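Grindbridge Audio Fiction Program
Progress report to the Mosquera Fund, second reporting period
24 Sep 2018

Status: on schedule, with one title carried over.

Recording. Two novels from the Hinia romance list were in production during the period. The first, a dual-narrator title, is fully recorded and edited. The second is recorded through chapter 19. The narrator lost nine working days in August to a throat infection, and the remaining chapters have been moved to the next period. Studio time already booked was used for pickups on the first title, so no session fees were lost.

Proofing. Listeners working from the print text logged 67 errors in the first title. Most were dropped words or wrong character voices in group dialogue. All have been corrected except 2, which come from errors in the print edition itself. We have asked the publisher whether to follow the page or fix the line – no reply yet.

Review copies. The grant covers 150 download codes per title. All codes for the first title have been sent to book bloggers and library reviewers through the Konura distribution service. Reviewers are asked to state in their review that the copy was provided free. We check for this statement when a link is returned to us, and we send one reminder if it is missing.

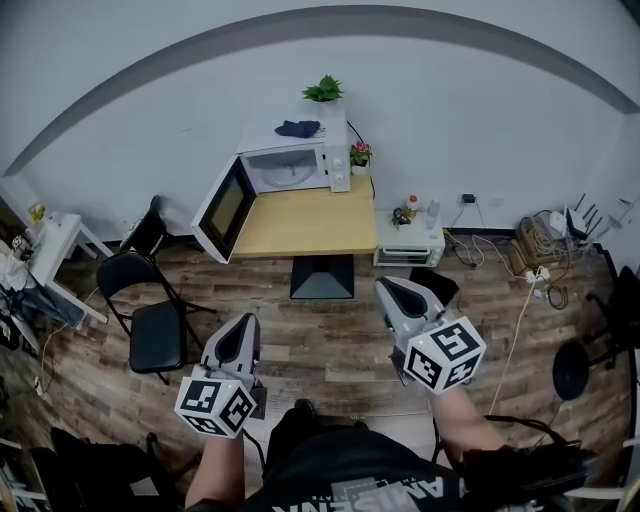 Early reviews comment mainly on pacing. Several reviewers who had already read the book found the opening chapters slow at normal speed. We will not re-record, but the direction notes for the second title now include a target reading rate for each chapter.

Budget. Spending is within the approved lines apart from editing, which is over by $3000. The overrun comes from the dual-narrator format, where each voice was recorded separately and had to be matched for level and room tone. We request approval to cover it from the unspent cover art line. No change to the total award is requested.

Next period: finish recording and proofing the second title, send its review codes, and submit the sales statement for the first.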